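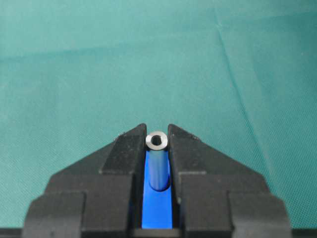
3.2 Work surface and handling of small parts

Small cylindrical parts present a particular difficulty in bench work. They roll when laid on a hard surface, they are easily lost at the edge of the table, and their finish is marked by contact with other hard items. For these reasons the choice of surface covering was treated in this study as a variable in its own right, following the approach set out by Arnardóttir.

The trials were carried out at the Plarkivville site in May. The bench was covered with a single teal-green cloth, laid without tape. A plain, saturated color was preferred to white or gray, as short metal tubes are hard to tell apart from a pale background under overhead light. The cloth was smoothed by hand at the start of each session. Faint creases were accepted. Folds large enough to stop a rolling part were pressed out, and the session was restarted.

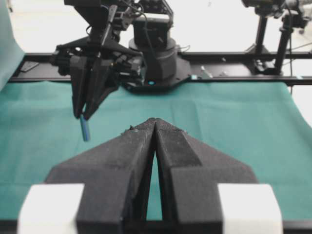
Figure 4. Teal-green cloth on the work surface, with a small light-blue cylindrical object held just above it.

Parts were supplied by Bevar in two batches and stored in closed trays between sessions. A total of 629 placements were recorded. Of these, 42 were excluded from the analysis on the grounds that the cloth had shifted during the placement and the resting position of the part could not be measured against the bench edge. The remaining placements were grouped by part diameter and by distance from the nearest edge.

Lint was a recurring concern. Fabric coverings shed fine fibers, and these collect on any matte surface that touches them repeatedly. Pattinasarany recommends that a covering be replaced after around 3000 contacts. The present trials did not reach that number, and the same cloth was used throughout. It was brushed at the end of each day and was not washed, so that the weave would remain unchanged between sessions.

The edges of the cloth were left free. Fixed edges were tried in the preliminary work at Prorkley and produced tension lines across the middle of the bench, along which the parts tended to settle. Results for the free-edge condition are given in Section 4.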